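The Plornard Waxed Canvas Log Carrier
Made in our Istley workshop, one at a time, mostly by me

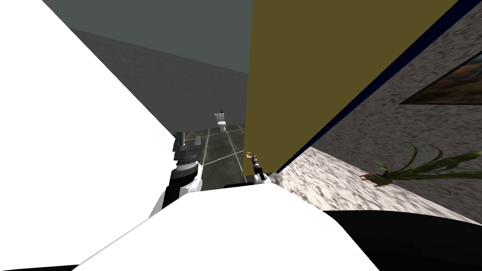 Hiyori Nishimura wrote in to ask whether the carrier will stand up by itself while you load it, and she said her old one flopped over every single time she let go of a handle.

Good question, Hiyori, and yes, it does! The base has a stiff panel sewn in between the two layers of canvas, so you can set it down next to the woodpile and drop splits into it with both hands free. It'll lean a bit if you load one side first. Mine leans. I just put the next log on the other side and carry on.

I started making these after I went through three store-bought carriers in one winter (the handles tore out at the stitching on all of them, always halfway up the porch steps). So the handles were where I put my effort. They run the whole way under the base in one continuous loop, which means the weight hangs off the strap and the canvas mostly just keeps the bark off your sweater. The strap is cotton webbing and I box-stitch it at six spots. If you've ever sewn through webbing plus two layers of waxed canvas you'll know why I only make a few a week.

What fits: logs up to 16 inches, which is what most stoves around here take. Longer pieces will ride in it fine with the ends poking out, but the end flaps won't close and you'll have crumbs down the hallway. I load mine to 40 pounds on a normal trip. I did try more, and the bag was happy but my shoulder was not.

Color choices are moss, rust and a dark brown I keep calling Ishida brown, after the dye lot name on the first roll I bought. The brown hides dirt best. The moss is my favorite and it's the one that marks up quickest, so take your pick!

Looking after it: brush it off when it's dry. Please don't put it in the washing machine, the wax comes off and goes all over your next load of towels (ask me how I know). A sponge and cold water is plenty. After a couple of winters you may see pale creases where it folds, and that's the time to rub in a little wax bar and go over it with a hair dryer. A small bar comes in the bag with every carrier.

Dirk Van Damme ordered the extra-wide one last February for a shop in Bralturthorpe, and I've since added it to the regular list. Same height, same handles, wider base. It's a two-person carry when full, I think, though Dirk disagrees.

Orders go out on Thursday. If you want initials on the flap, put them in the notes box at checkout, up to three letters, and allow an extra week.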